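Grutolura, week nine, and a very stubborn aubergine

I keep promising myself that I'll write these posts while the week is still fresh, and then I go and put the kettle on and it's suddenly half past ten at night. So forgive me if this one wanders a bit.

For anyone new, Grutolura is the robotics club I joined in the autumn, which meets in the evenings above the college library. I was by far the oldest beginner in the room and I was sure I'd be found out within the hour (I once broke a toaster by cleaning it). But they're a kind lot, and we've been getting ready for the Iveletti challenge, a student kitchen competition held entirely in simulation. You send in your program, the organisers run it in their virtual kitchen, and you sit at home chewing your nails.

We're two to a task, and my partner and I drew vegetables. The job sounds like nothing at all: take the aubergine by its stalk, lift it off the chopping board, and set it down on the worktop without dropping it or knocking the board. I've done that with my own two hands more times than I could tell you, usually while talking on the phone!
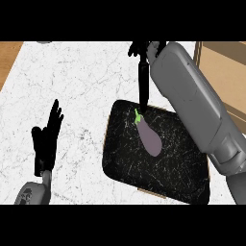
The stalk has been our trouble from the start. It's such a small, spiky thing compared with the rest of the vegetable, and the fingers have to come down over it nearly straight. If they arrive even slightly from one side, they push the whole aubergine into a slow roll, and then every position we'd worked out so carefully is wrong. We spent most of February on that roll. I started seeing it when I closed my eyes.

What helped in the end was slowing the last bit of the reach right down. Our first version took the same speed all the way to the stalk, like someone grabbing the last biscuit, and now the arm eases off before the fingers close. We ran it 200 times overnight on the old club computer — known to all of us as Hiebert, for reasons that were lost before I joined — and came back to a log 2340 lines long. I printed it. I know, I know, but I can't read anything properly until I've got a pencil in my hand, and I found two silly mistakes of mine by the third page.

The left arm is the next headache. For this task it only has to keep out of the way, which I thought would be the easy part, but we have to tell it where to wait and then make sure the right elbow has enough room over the board. My partner wants to give it something useful to do, steadying the board perhaps. I'd like to get one hand behaving first. We've agreed to argue about it again after the practice round in March.

Next time I'll write about Custurau, the other task in our group, which has to do with stacking bowls and has caused a good deal more shouting than ours. In the meantime, if anyone has a decent recipe for moussaka, do leave it in the comments, as I seem to have vegetables on the brain.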